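The Ornov Disputation, 1720: Annotated Edition in Two Volumes
Dreststead Editions
Edited by Beat Gruber
Hardcover, sewn. Also available as a searchable file.

Overview

The Ornov Disputation is the written record of a dispute over whether a town council could remove a preacher from office without the consent of his congregation. The proceedings opened in October 1720 and were taken down by two clerks working independently. Their records differ in order, in wording and, at several points, in what was decided. Earlier printings merged the two into a single text and did not mark the joins. The present edition prints them separately.

Volume 1 contains both clerks' records on facing pages, in the original spelling, with line numbers. Volume 2 contains the English translation by Huỳnh, the editor's commentary, the textual notes and the indexes. Commentary and translation are keyed to the line numbers in Volume 1. The volumes are intended to be used open side by side and are not sold separately.

Contents

Volume 1
Introduction to the manuscripts
Note on transcription
Record A and Record B, facing pages
Passages found in Record A only
Passages found in Record B only
Table of abbreviations used by the clerks

Volume 2
English translation
Commentary
Textual notes
The council's ruling and the congregation's reply
Index of persons
Index of scriptural citations
Index of legal terms

Editorial method

Transcription is diplomatic. Abbreviations are expanded in italics, deletions are kept and struck through, and insertions are enclosed in half brackets. Punctuation has not been modernized. Where a reading is uncertain the letters are underdotted, and the alternatives appear in the textual notes.

The translation follows Record A. Where Record B has a fuller text, the additional matter is set in smaller type and indented. The terms for "office," "calling" and "consent" are translated the same way throughout, even where this produces stiff English, so that readers can follow the argument without the original. Exceptions are listed at the head of Volume 2.

The commentary deals with law, theology and procedure in that order under each session. It takes no position on which party was right. Gruber's own view of the case is given in a separate essay at the end of the commentary and can be skipped without loss to the reference material.

Specifications

Volumes: 2
Text type: Ira, 10 point
Notes: same face, smaller size, two columns
Binding: sewn sections, cloth over boards
Paper: uncoated, acid-free
Ribbon markers: one in each volume
Slipcase: included
Print run: 400 sets
Languages: Latin and German, with English translation

The slipcase is sized for both volumes standing upright. It will not close over inserted papers or library pockets. Libraries applying spine labels should note that the volume number is stamped low on the spine – a label placed at the usual height will clear it.

Searchable file

The file contains the same text as the printed volumes, with page and line breaks preserved. Searches can be limited to Record A, Record B, the translation or the commentary. Original spelling variants are grouped, so a search on one form returns the others. Grouping can be turned off.

The file is supplied with a single-reader license or a library license. Purchasers of the printed set receive the single-reader license at no further charge. The serial number is on the card inside the slipcase.

Known corrections

Volume 1, textual signs: the half bracket is missing from the printed key. The sign is explained correctly in the note on transcription.
Volume 2, index of persons: the two council members who share a surname are entered under one heading. The file has them separated.
Volume 2, commentary on the fourth session: the cross-reference to the congregation's reply should read "second part."

A correction slip is enclosed with all sets shipped from the current stock. Earlier purchasers can request one from the order desk.

Ordering

Sets are shipped flat in a double-walled carton. Returns are accepted if the slipcase seal is unbroken. Damaged volumes are replaced individually while matching stock remains – please give the volume number and keep the carton until a reply has been received. Standing orders for the Dreststead series include this title unless canceled in writing.

Related titles

Consent and Calling: Essays on the Ornov Case
A Short Guide to Clerks' Hands
Town, Pulpit and Court: Selected Documents

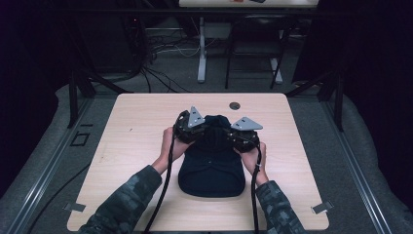

Light wood tabletop with rounded corners.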